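Filed under: Work & Machines

The Helper on Bench Four

Grodex refurbishes old office computers in a low building outside Nodau, and in April it put a robot arm on one of its benches. The company paid a supplier called Sultach for the arm and got a slide deck with it. The deck says the crew will be "freed for higher-value tasks." I asked three people on the floor what those tasks were. Two laughed and one said sweeping.

The arm's job is pulling hard drives. Drives have to come out before anything else happens to a machine, and the people who do it by hand complain about their thumbs. 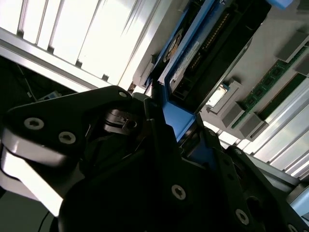

Fine, thumbs matter. But the old crew handled 463 machines in a good week, and the target on the wall now says 3,000 a month. Somebody has to feed the arm, and somebody has to step in when a tray sticks. That used to be one job with some variety in it. Now it's mostly waiting, with a screen that logs every pause longer than 52 seconds.

Management says no one has been let go. True, so far. Two people who left over the winter weren't replaced, and the Saturday shift, which paid extra, is gone. The sister site on Chmielewska street gets its own arm next.

Workers there have been promised training. At Nodau the training lasted 150 minutes, including lunch.

Last updated in April
14 comments | 37 shares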